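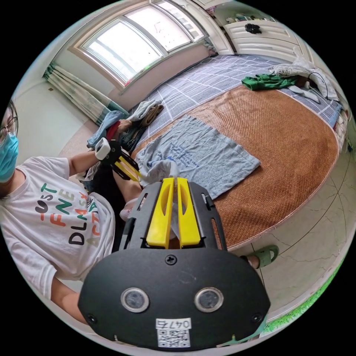 The mat with the pink edge, on the bed with the grid sheet.

The Summer Mat

Raili Kettunen rented the room in Oltlow for one winter, and she stayed for 7 years. When she finally had to give back the key, she left the bed for last.

The mat was still on it. Mrs. Pascu, who owned the house, had put it there on the first hot night. "You will not sleep on cotton in this town," she had said, and she had rolled the mat out over the sheet with both hands, as one rolls dough. It was orange-brown, woven very fine, and it had a thin pink border. Raili had thought it looked like something to put under a plant.

She lay down on it only to be polite. In the morning her cheek had the pattern of it, and she had slept nine hours.

After that she learned its habits. It did not like to be folded. It wanted a damp cloth in the evening and then the window open. In January, when it should have been standing behind the wardrobe, she kept it on the bed all the same, with a blanket between, and she told her sister on the telephone that she had forgotten to change it. Her sister said that a person does not forget what she is lying on.

Now the bus to Prever was leaving at four, and the suitcase was closed. Mrs. Pascu came up the stairs slowly and stood in the door.

"How much do you want for it?" Raili asked.

"For what?"

"For the mat. I can pay 300."

Mrs. Pascu looked at the bed for a long time. She went to it and straightened the sheet under the mat, the grey-blue one with the white squares, although there would be no one to sleep there that night.

"My husband bought it," she said. "He carried it home on the bicycle, and he fell. He was so angry that he did not talk until supper."

Raili had not known there was a husband. In all that time she had not asked. She felt her face become warm, and she looked down at the tiles.

"Then it must stay," she said.

"It must be slept on," said Mrs. Pascu. "Take the other side."

They began to roll it from the foot of the bed, one woman at each edge. It went crooked. Mrs. Pascu clicked her tongue, and they let it go flat and started again, and downstairs the clock that was always early began to strike four.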